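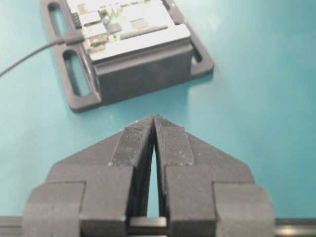 A black tray with slotted rails, on a teal work surface.

February 8, 2023
16 shares | 8 comments

Léonie Maillard has named 2,477 paint colors and would like you to know that she regrets very few of them.

"Wet Envelope was a mistake," she says. "It was a perfectly good gray. It sold 2 cans, and I bought one."

Maillard spent most of her working life at Bailly, the paint maker, where she started in the mail room and got the naming job by complaining about the names. She now works freelance from a spare bedroom in Prastberg. The bedroom is white. She won't say which white.

Her method is mostly walking and muttering. Food names sell, she says, except for meat. Towns sell if people haven't been there. "You can get away with almost anything if you put 'Morning' after it. I did Gravel Morning for a hotel chain and they painted 16 lobbies with it."

Blues are easy. Beige keeps her up at night, and she once went through an entire cookbook index looking for one more word for oatmeal.

Her latest client wants a full set of greens by September. She has eight so far, and one of them is called Aunt's Car.

"They'll fight me on it," she says, putting the kettle on. "They fought me on Pond, too."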